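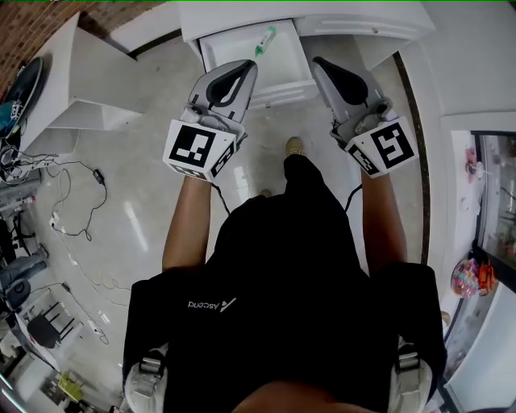
Gutter guards: questions we get

Do I need gutter guards at all?
Maybe not. If no trees hang over your house, cleaning the gutters in June and again after the leaves drop will do the job. Plenty of homes in Stondimdale get by that way.

The salesman said I'd never clean a gutter again. True?
We doubt it. Every guard we have taken down had grit under it. Fine mesh keeps out leaves, but shingle sand and pollen still get in - plan on a rinse every 2 years.

Is the Rumex mesh better than the Skendero foam?
For pine needles, yes. Foam holds them like a brush. For big maple leaves we can't see much difference, whatever the brochures say. 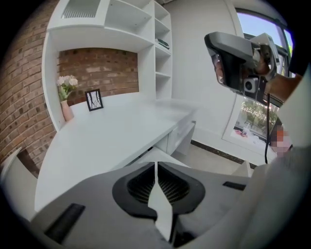
White hutch and desktop against a brick wall.

What should it cost?
A plain screen you put in yourself can run over $300 for a small ranch house. If a quote is many times that, ask what the extra money buys.

What about the lifetime warranty?
Read it. The one Mohammadi customers get from us runs 36 months and covers sagging and loose clips. We don't know whose lifetime the others mean.

Will guards stop ice dams?
No. Look at your attic insulation first.

How far out should the downspout drain?
At least 6 feet from the foundation, guards or no guards.

Page updated 2001-05-19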